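Splitting snacks and fruit between two wicker baskets
Posted in Storage & Pantry, April

sachiko_chiba
I have two matching wicker trays with curved brown handles and want a fixed rule for what goes where. At present fruit, drinks and packets are mixed, and small items go missing under the larger ones.

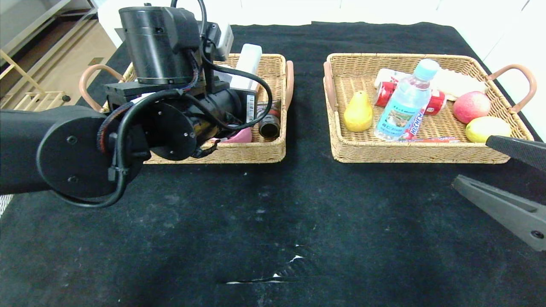
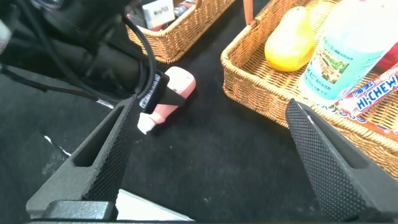

Both baskets on the black cloth.

The right one has a pear, an apple, a lemon, a water bottle, a red can and a packet of HI-CHEW in it. The shelf is 600 mm wide and 200 mm high. Should I sort by type or by weight?

Tranlow
By type. Fruit in one, packaged goods in the other. Cans go flat against the long wall, boxes upright in a back corner. Keep the pear off the bottle - it bruises easily. Line the fruit basket with paper and change it every 4 days.

mavura64
weight. heavy stuff near the handles or it tips when you lift it

Sollerov
Type, as above, but check the height first. A bottle that leans across the basket takes the room of two or three smaller items. I would store bottles elsewhere. Wicker also sheds bits, so brush it out before lining.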